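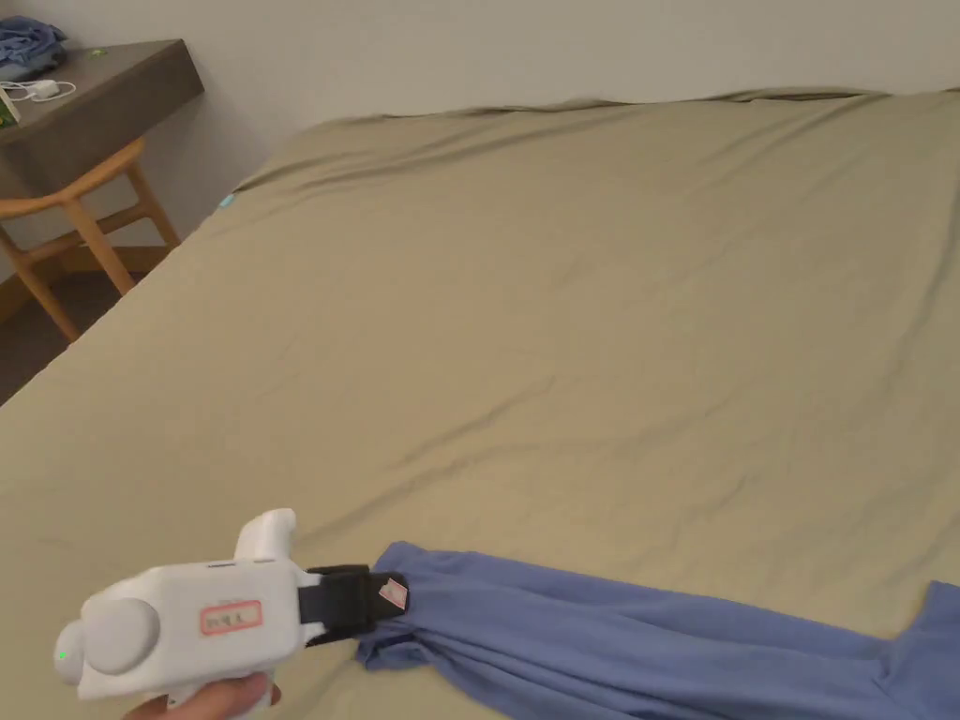
To: cloth-handling list
Subject: Re: Grasp choice on crumpled long-sleeved tops, handheld demos
Date: January 27, 2026

Thanks for the questions. I've answered them in order, with the original message quoted where it helps. Sorry for the length.

> We read your note on training a folding policy from handheld gripper
> demonstrations and would like to try the same thing on our own arm. Before
> we start, could you say how you split the demonstrations, and whether the
> bed recordings were done the same way as the table ones?

We have 717 demonstrations that we were happy to train on. Of these, 219 were recorded on beds and the rest on tables. The gripper was the same in both sets, a single unit held in one hand, and the person recording was told to use the other hand only for setting the garment down at the start. Everything after that had to be done with the gripper.

The split was by room, so no room appears in both training and test. Our first attempt split by episode and gave us numbers that were far too good. The policy had learned what the furniture looked like in each place and was using it to decide where to move next. When we changed to a split by room the success rate on the test set fell sharply, and it took us until July to get back to something we'd be willing to show anyone.

The bed recordings differ from the table ones in two ways. The surface gives when you press on it, and the sheet has its own creases, which a depth estimate will happily mistake for the edge of a garment. We left the sheets as they were. Smoothing them between episodes would have made the task easier and the result less useful.

> You say the policy predicts "where to pinch" before it predicts any motion.
> Is that a separate network or just a head on the same one?

It's a head on the same network. We tried a separate one and it was slower to train with no gain we could measure. The head gives a map over the current view, we take the highest point, and the motion part is conditioned on that point. Labels for the map come from the demonstrations themselves: we find the moment when the jaws close and stay closed, and carry that position back to the earlier views. No hand labelling was done for training. We did check a sample by eye and threw out the episodes where the jaw signal was noisy.

One warning on this. The moment of closing is easy to find, but with soft cloth it doesn't tell you what was caught. A person will often close on a bunch of fabric in the middle of the garment, lift it, look at how it hangs, and then put it down and go for a sleeve or a hem. If you treat every closing as a good grasp, your policy will learn to grab the middle and stop there. We now keep two kinds of label, one for a grasp meant to open the garment out and one for a grasp meant to start a fold. A grasp counts as the second kind only if a fold line follows before the jaws open again.

This made more difference than anything else we changed. With one label, the policy dealt well with tops that were already nearly flat and badly with anything bunched up. With two, it would lift and spread a crumpled top first and then move to the fold. It still fails when a sleeve is tucked right inside the body. I don't think the handheld data has enough of those cases, and we plan to record more.

> What did you do about the hand being in view?

Nothing in the end. The wrist camera on our arm doesn't see a hand, so we worried about it. We tried painting the fingers out and we tried cropping the lower part of the view. Cropping was worse, as the tips of the jaws and the first bit of cloth under them are what the policy needs most. Painting out helped slightly on tables and made no difference on beds. We dropped it to keep the code simple. If the person holding your gripper wraps their fingers further forward than ours did, your result may be different.

> Did you use the Numa cloth model for pretraining, or start from scratch?

We started from a general image model and then ran the Numa simulator for 1,000 short episodes of dropping and lifting, only to warm up the pinch map. I wouldn't expect much from this. The simulated cloth is too stiff, and it slides over a surface in a way that knitted fabric on a cotton sheet does not. It saved us a little training time. When we removed it and trained for longer we ended up in the same place, within the noise between runs.

> Which colours and fabrics are covered? Our garments are mostly dark.

Mixed, but leaning towards plain mid tones. Blues are over-represented. Patterned tops are poorly covered, and black ones are hard for us as well: the folds vanish and the map spreads out over the whole garment. We had some luck with raising the exposure at recording time, but that has to be done on the robot too or the two sets of views no longer match. Ornex, who make the arm we test on, have their own camera settings and these get reset after an update, so check them before every session. We lost a good part of a week to that.

> Finally, how much of the pipeline is available?

The training code and the labelling script are ready to share now. The table recordings can go out on request. The bed recordings were made in people's homes with the El Fassi group, and they would like to go through them once more and remove anything personal that shows on shelves and bedside surfaces. I have no date for that yet. The features we extracted from them can be shared now, and they are enough to retrain the motion part, though not the pinch map.

A few practical notes that weren't in your list, for anyone else planning to try this:

Record the jaw opening as a continuous value. We stored only open and closed for the early sessions and regretted it. Thick cloth bunched between the jaws stops them well short of closed, and that gap is a useful sign of how many layers you've caught.

Start some episodes with the garment already held. Our first set always began with empty jaws, and the policy was lost if a trial was paused and picked up again midway.

Keep the failed attempts in a separate folder and don't delete them. We are now training a small classifier on ours to decide when to let go and try again. The early results are decent for dropped sleeves and poor for twisted ones, where the garment is held well enough but the wrong way round.

Let the person recording work at normal speed. When we asked for slow movements, people held the cloth up for longer than the arm ever would, and the policy copied the pause.

The evaluation on Forasari, our shared test set, is still running. Only the long-sleeved part is finished. I'll post the table to the list once the short-sleeved and child-size garments are in, with the failures broken down by cause — slipped, wrong layer, wrong end, and ran out of time.

If you do run this on your own arm, please let us know what jaw pads you use. Ours are soft and grip well, but they drag the sheet along when they're pressed down too hard on a bed, and we haven't tried a harder pad yet.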